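March, second station, morning block

Started at 8:40. Kuldeep had the rig charged and the board wiped down before I got in. Task today is still "brush into cup", two hands, hand-held grippers. Target for the whole task is 400 accepted episodes. We came in with 218 accepted, counting everything Pushpa passed last night.

Calibration first. Left gripper width read 2 mm off at full close, same as last time. I re-zeroed it in Nishad and saved the offset under the left serial so it doesn't get applied to both again. Right was fine. Did the hand-eye check with the tag plates, both tracked without dropouts when I swept them slowly over the board. Fast sweeps still lose the left one when my wrist rolls outward. Need to ask Radu if the exposure can come down any further. He thought there was one more step available before the wrist view gets too noisy, but the room is dark at this end before lunch and I'm not sure there is.

Start poses: I've been putting the brush too close to the cup. Looked at the start frames from Mamta's batch and from mine next to each other, and mine bunch up on the right.

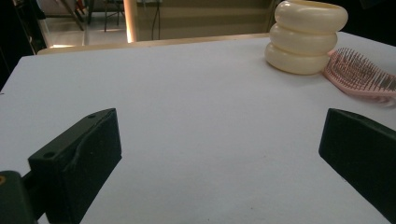
From now on use the placement sheet. Kikport prints a random cell for each object before the episode and you put the object there even if it looks awkward. If the cell puts the two objects on top of each other, hit skip and draw again. Don't nudge it yourself. Mamta nudged a few in her first batch and so did I, and you can see it in the start-pose plot as a hole in the middle.

Also agreed with Kamlesh on the phone:

- Episode starts with both grippers open and still for a full second. Anything shorter gets rejected by the trimmer.
- One retry on the grasp is allowed. Two retries, drop the episode.
- If the cup goes over, stop and mark it `fail_tip`. Keep the file, he wants those for the failure set.
- No talking to each other while recording. The audio is stripped but we slow down when we talk and it shows up in the velocities.

Ran until 10:15. Lost 7 episodes to a Zulen crash, the recorder hung on write and I didn't notice the light had gone out. Restarted, and it has been fine. Kuldeep moved the scratch folder to the other drive in case it was filling up. I don't think that was the cause. The log just stops.

Pushpa reviewed the first part of the block while I was swapping batteries. Her main comment was that my insertions are inconsistent. Sometimes I let go as soon as the handle touches the rim and sometimes I carry it well down inside before opening. The policy from the last training run hovers over the cup and then lets go early, and she thinks this is why. I believe her.

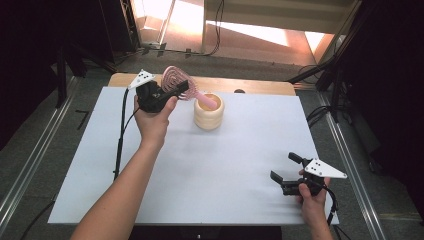 New rule for the insertion, then. Approach handle first, get the tip past the rim, pause briefly, lower until it stops, then open. The brush should be held by the head the whole way, with the handle slanting down into the cup like in the shot with the left gripper doing the carrying and the right one low near the corner with its fingers open. That's about where I want the idle hand. I had been letting mine drift toward the cup in case I needed to steady it, and the model picks up on that and sends the idle arm in for no reason. If an episode does need steadying, it goes under the `assist` tag and doesn't count toward this task.

Side note on the cup. The rounded bands make it hard to judge height from the wrist view when the gripper is low. Kuldeep suggested swapping in a straight-sided one for half the episodes. I'd leave it alone until we hit the target, then do a separate object-variation set. Mixing it in now means splitting the eval too, and Radu already has the eval sheet built for Nundero with one cup.

Hands: we've been sticking to left carries, right idles. Next block should be mirrored. Mamta is left-handed and I'm not, so it's worth having both of us record both ways. Put operator initials in the metadata every time, please. There's a stretch from last week with nothing in that field and I can't tell whose they are.

To do after lunch:

- [ ] re-check left gripper zero
- [ ] mirrored block, Mamta first
- [ ] send Kamlesh the Zulen log
- [ ] Pushpa to recheck my early-release episodes, drop or relabel
- [ ] longer strap for the left cable, it pulls when I reach to the far side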